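The **Cumham open day** is a yearly public showing of robot work held by Grotgate, a maker of control software. The first, in May, drew 300 visitors. The programme is run by Tahmineh Kazemi and has 2 parts - a talk and a demonstration of the Stastia simulator.

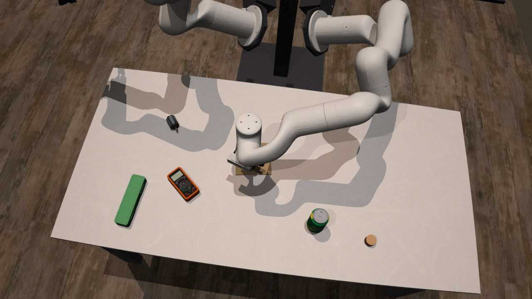 *Stastia simulation of a two-armed robot, with the right gripper at a cardboard box.*

## Demonstration

Visitors choose a target object and the operator starts the run from a desk beside the screen. Arm motion is planned by Xie, a separate program. At the showing of 2023-02-12 the operators logged 154 runs. Contact forces are modelled, but cable drag is left out.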